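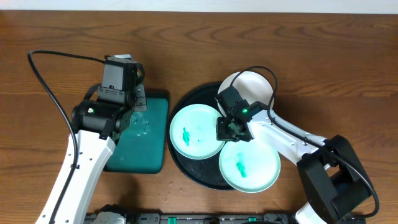
How does a robot know a plate is dirty?

You know a plate is dirty because you ate off it. A robot has no such luck. It has never had a dinner in its life, and nobody has ever shouted at it to come and clear the table. Everything it knows about plates has to come through a camera and a computer program.

The robot at the Womdale workshop has two arms, and two arms are no cleverer than two broom handles until some software tells them what to do. The software there is called Noiphan. It has three jobs, and it is better at some than at others.

Job one: looking

A camera picture is just a huge grid of coloured dots. Noiphan has to decide which dots are plate, which are tray and which are table. A round black tray on a reddish-brown table is fairly kind to a computer. A plate with another plate touching it is less kind. Where does one stop and the next begin? In its early days, in March, Noiphan was sure that two touching plates were one plate shaped like a peanut.

It got better by practising on 2412 pictures. In each one, a person had drawn a line round every plate with a mouse. If you think washing up is boring, try that.

Then there is the mess. A green smear on a pale teal plate could be sauce, or paint, or part of a pattern somebody chose on purpose. Noiphan compares the plate with clean ones it has seen before. If there is a patch that doesn't belong, it marks the plate "dirty". Flowery plates still upset it.

Job two: planning

Next comes the question of who does what. One arm could take care of the sponge while the other reaches for a plate. Simple enough, except that both arms share one table, and neither can feel embarrassed about bumping into the other.

So a part of the program called the planner tries out movements in its imagination first. It has a pretend table with pretend arms, and it can test 800 different paths before a real arm moves at all. Any path that ends in a pretend crash goes in the bin. You do this too, when you work out how to get past your brother to the last biscuit.

Job three: moving, and checking

Even a good plan goes a bit wrong. Plates slide. Sponges squash. The part of the program called the controller keeps asking, "Where is my hand now, and where should it be?" and nudges the motors to close the gap. It asks this over and over, far faster than you can blink. Squeeze too gently and the plate slips. Squeeze too hard and you have two smaller plates.

Can it do crumbs?

Not really. Crumbs are tiny pale dots, and so are lots of other things, such as speckles on a tray. Noiphan mostly ignores them, a method you may have tried yourself.

Something to try at home

Put a plastic plate on a table and ask a friend to be the robot, with eyes shut. You are the software. Tell them how to pick it up using only the words left, right, forward, back, up, down, open and close. That's 8 words. Please don't use the good plates.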